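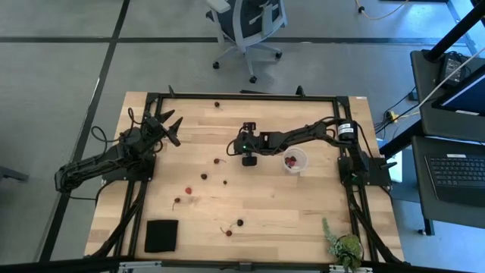

Fouad Amrani
5 February 2026

Cherry season still feels far away, but I had a bag of them on the butcher-block table this week and got excited all over again about brandied cherries! They're so easy, and a jar in the fridge makes plain yogurt feel like dessert.

You need 300 grams of sweet cherries, a little sugar, a cinnamon stick and enough brandy to cover.

Tip the cherries out onto a big wooden surface and spread them apart. I never sort them in the bowl - the soft ones hide at the bottom. Roll each one with a fingertip and look for splits or brown spots. Good ones go into a small cup as you check them, stems and all.

Leave the stems on if they're firmly attached. They look wonderful, and you get a handle for fishing the cherries out of the jar later. Any cherry that has lost its stem is fine too, just eat those first.
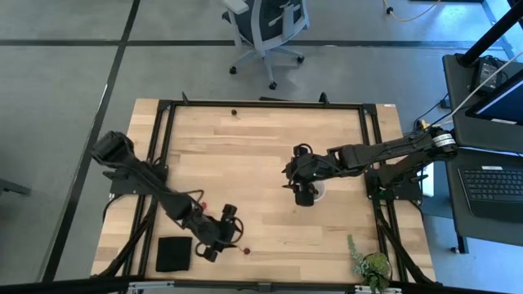
Once they're sorted, rinse them in cold water and pat them dry with a folded cloth (a dark one, please, cherry juice is forever). Prick each cherry once with a clean needle, right next to the stem.

Warm 56 grams of sugar with a splash of the brandy until it dissolves, then let it cool completely. Pack the cherries into a very clean jar, tuck in the cinnamon, pour over the syrup and top up with brandy until everything is covered. Lid on, into the fridge, and wait about 3 weeks. Last June I opened mine early and they were still good - just a bit sharp!

Recent posts
Freezing herbs in oil
Oiling a butcher-block top
Plum butter without a food mill

Contact | © Fouad Amrani | Back to top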